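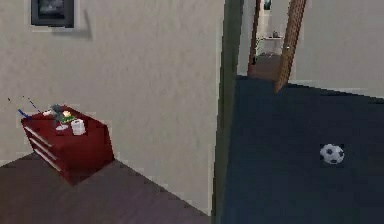
Heriberto Contreras reckons a home robot that passes 300 runs in simulation has earned its place in a real house, and that asking for more is how good projects die. I've read his draft house rules for Jaline twice now and I don't agree, so bear with me for a few posts.

First, the word "pass". In the draft it means the robot got to the bedside and didn't touch anything on the way. Fine. It says nothing about what was in the room. A rendered room with one football on the carpet is a test with one football on the carpet. My nephew's floor on a Saturday is another matter.

Second, clutter. Rule 6 says surfaces should be "representative of normal domestic use". Whose? Somebody has to write down what goes on top of a nightstand, how close to the edge it may sit, and whether it moves when you nudge it. Otherwise each team dresses its own set and marks its own homework.

I will say the rooms have got better. There's a small pile of odds and ends on top of the red nightstand, one of them partly over the edge, and that is closer to how people live than the bare tables we were shown in June. Credit where due.

But a thing hanging over an edge is only useful if the rule says what counts as a fault. Knocked off? Touched? Shifted a bit? Dorota Wasilewska asked this in the comments on the draft and got a link to the glossary. The glossary doesn't cover it.

Third, floors. The carpet is navy and the floor by the nightstand is brown wood. Good, put that in the rule: at least one change of floor per route, and log what the wheels do there. At the moment you can pick a start point that never crosses it and still claim the room.

Pistier wanted 800 runs instead of 300. I don't care much either way. 800 goes at the same layout tells me the robot knows that layout. I'd take 48 rooms nobody on the team had seen beforehand.

Somebody always says real trials are slow and things get broken. Yes. Broken things are what I'd like to read about – in an appendix, with dates, including the runs that were stopped early.

Comments on the draft go to Marcelle Lemaire at Roussel. Mine are in. If you've got a version of rule 6 with an actual list in it, please post it under this.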